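館長日誌 閲覧室の机と夏の開館について
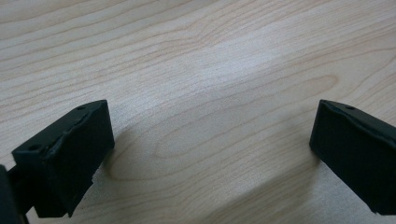 ローデン(Loden)分館にて、8月

午前、閲覧室の机の木目を改めて見る。淡い色の天板に、横に長い楕円の模様が幾重にも巡っている。

本日の来館者は913名であった。夏季休業中の児童および生徒の利用が多く、午後2時には学習席が満席となったため、集会室を臨時に開放した。冷房の設定については利用者より二件の申し出を受けたが、内容が相反しており、当面は現行の温度を維持することとした。

郷土資料の目録整備は、ルマンラン文庫の2,594点について照合を終えた。所在の確認できないものが13点あり、うち四点は旧書庫からの移送時に記載を誤った可能性が高い。残りについては、ゼロウ本館に残る受入簿との突き合わせを依頼済みである。寄贈時の書簡類は虫損が進んでおり、補修の優先順位を定める必要がある。

夕刻、レニク書店より納品の遅延について連絡を受けた。児童書の一部が来月に繰り越される見込みであり、読み聞かせ会の選書を差し替えるよう担当に指示した。代替として、所蔵の昔話集を用いる。

閉館後、返却口の蝶番を点検した。開閉の際にやや異音がある。修繕の見積りを取ること。延長開館の実施日数についても、次回の分館長会議までに案をまとめる。

関連記事
・夏季の開館時間について
・ルマンラン文庫 目録整備の経過
・読み聞かせ会のご案内
・集会室の利用申請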